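Can machines do the chores yet?
Project report, group 4
Silvia Urban, Czesław Chmielewska, Maricruz Ventura
Supervisor: Philomena Duggan

1. What we wanted to find out

Everyone in our year has seen the clips of robots folding towels. Question was simple: if you took a robot arm home today, or put it on a shop floor, what would it really take off your hands? We looked at tidying, sorting and putting away. Left out cooking and anything with stairs.

2. How we did it

Three parts. Reading first (list at the end, Maricruz did most of it). Then a questionaire to people who do this work, 83 replies, mostly shop staff and parents. Then a visit to the lab to talk to Citlali Villaseñor about sorting tasks. We also spent an afternoon in the stockroom at Brorkora, the hardware shop on Lindsay Road, writing down every job that came up.

3. Shop floor

Stockroom list came to 80 jobs. We went through them one by one and marked the ones we thought an arm could do now, with no person stood next to it. We got 17. Nearly all were moving boxes of one known size from one known place to another. Fails: bags of screws that had split, a returned paint tin with the lid half on, anything a customer had put back on the wrong shelf. The manager said the last one is most of her morning.

Price stickers we argued about. Czesław says yes, Silvia says only on flat boxes. Left it as a no.

4. Home

Worse. At home nothing is the same size twice. Most wanted job in the questionaire was laundry, second was picking up toys. Toys looked like the easy one to us before the visit, because it is only sorting: same colour together, or same shape together, in the right place.

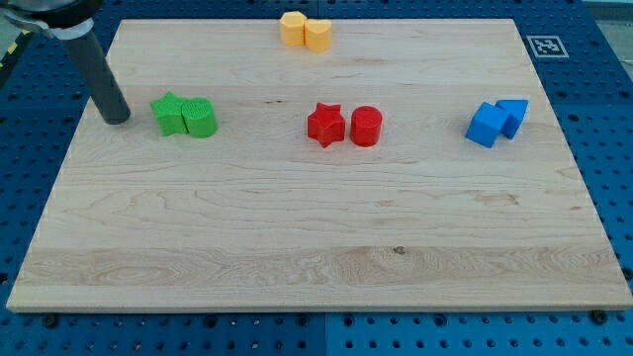
Citlali's point was that matching by colour is the easy half. A camera can tell red from blue all day long. The hard half is getting hold of a thing with points on it, or a slope, and setting it down next to its partner without shoving the partner away. A child of three does that without looking. And that is with hard plastic on a flat board in good light, so a bedroom carpet with a sock on top is a different job altogether.

5. What we think

Shop floor: partly, if the shop is arranged to suit the machine. Home: not yet. Sorting known objects on a table, close. We would of liked to time a person against an arm on the same task but ran out of weeks.

6. Problems with our work

Questionaire went out in July so hardly any students answered. One shop only. The 17 is our own judgement, no one checked it.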